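Lendotico Tabletop Kit

The Lendotico Tabletop Kit is a small-object manipulation package sold and rented by Lendotico, a supplier of benchtop automation equipment. It consists of a light robot arm with a parallel two-finger gripper, a compact camera mounted at the wrist, a control box and a licence for the Piltia software used to record and replay movements. The kit is marketed to colleges, repair counters and small packing businesses that handle mixed goods in low volumes.

History

The kit grew out of an earlier arm called the Jerkik, which Lendotico offered without a gripper or camera. Buyers of the Jerkik had to source both separately, and many fitted suction cups that did poorly on rounded or perforated items. Lendotico began bundling a two-finger gripper in April, first for rental customers only. The packaged version went on general sale on Sep 9, 2020.

Design

The arm bolts or clamps to an ordinary table and reaches 518 millimetres from the centre of its base. The gripper has two dark fingers driven by a single motor, so that both close at the same speed toward the centre line. Replacement finger pads are sold in packs of 4. The fingers can be swapped with a hex key, and a narrower pair is listed as an accessory for flat parts.

The wrist camera travels with the gripper and keeps the fingertips in view throughout a movement. Its advantage over an overhead camera is that the arm itself does not block the view of the object. The drawback is a narrow field at close range, where a large item near the fingers can hide whatever is behind it.

Operation

The user guides the arm by hand or with a paired handset while Piltia stores the camera picture and joint positions. A task is normally recorded 20 times with the objects moved a little between takes. The software then produces a routine that can be replayed, slowed or trimmed. Routines are stored on the control box, and no network connection is needed after the licence has been activated.

Lendotico's documentation advises practising on household and personal-care items before moving to stock. Manicure tools, small plastic cases and soft toys are suggested, as they differ in stiffness, shine and colour. It also recommends patterned surfaces for some takes, on the grounds that a routine recorded only on plain white card tends to fail elsewhere.

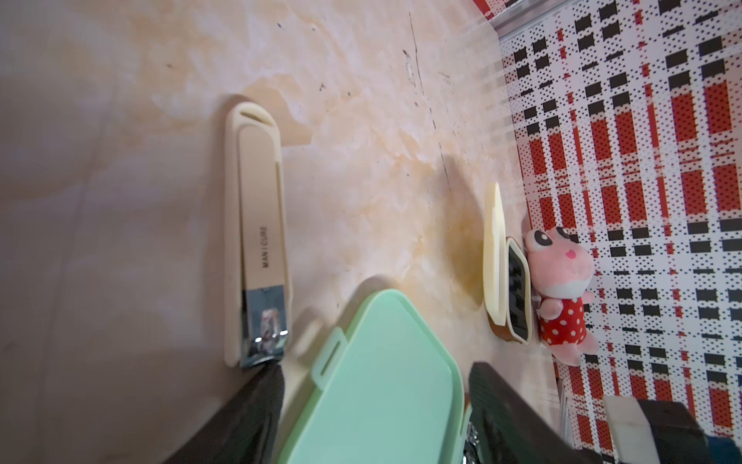

Tsung-han Kong wrote that the gripper coped well with hard plastic but that polished metal gave him trouble under a bright lamp, and that he had better results after moving the lamp to the side of the bench. He also found the handset tiring over a long session and would have preferred a foot pedal for starting and stopping each take.

Pricing and support

The full kit is listed at $2,383, including the control box and one year of Piltia updates. Rental is charged by the month, with the deposit credited toward purchase. Repairs are carried out by Chowdhury, a service firm that also holds spare motors and cabling for the older Jerkik arm. Warranty cover does not extend to finger pads or to damage caused by lifting loads above the rated limit.

Compatibility

Jerkik owners can buy the gripper and camera as an upgrade set, although the original control box has to be returned for new firmware. Recordings made on the older arm cannot be opened in Piltia.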